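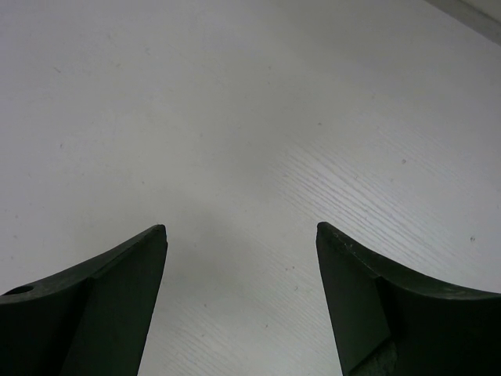

El aceite de linaza sigue siendo el acabado más barato para un tablero de cocina, y también el que más reclamaciones nos trae al mostrador. Casi todas llegan por el mismo motivo: se aplica demasiado producto y se retira tarde. La superficie queda pegajosa durante semanas y el cliente piensa que el bote estaba mal. En las mesas claras el exceso se nota antes; sobre un tablero de un blanco pálido como el de la foto, cualquier aceite que amarillee acaba cambiando el tono, y conviene probar primero en la cara inferior.

En el taller de Manano hemos dedicado parte de noviembre a comparar tres productos que vendemos desde hace tiempo: el aceite crudo Flirnitz, el aceite cocido de la misma casa y la cera dura Chisholm. Se aplicaron sobre retales de haya y de fresno lijados con grano fino. El crudo es el que más penetra y el que más tarda en secar. El cocido permite dar la segunda mano al día siguiente, aunque oscurece el fresno más de lo que esperábamos. La cera es la que menos altera el color - y la que peor lleva las cazuelas calientes.

Para quien vaya a tratar una mesa en casa, nuestro consejo es trabajar con poca cantidad. Un bote de 500 mililitros da de sobra para una mesa de comedor con dos manos. Se extiende con un paño de algodón, se deja reposar y se retira todo lo que la madera no haya absorbido. Los paños usados se extienden al aire libre o se guardan en agua dentro de un recipiente metálico cerrado. Arrugados en un cubo pueden arder solos.

Los muebles ya barnizados son otro asunto. El aceite no entra a través del barniz, de modo que hay que lijar hasta la madera o renovar con un barniz compatible.

La hoja con los resultados completos está disponible en la tienda de Skornmont, junto a los retales de la prueba. Los botes pequeños de Chisholm vuelven a estar en existencias, con la referencia 267. Los grandes tardarán algo más - el proveedor no nos ha confirmado fecha.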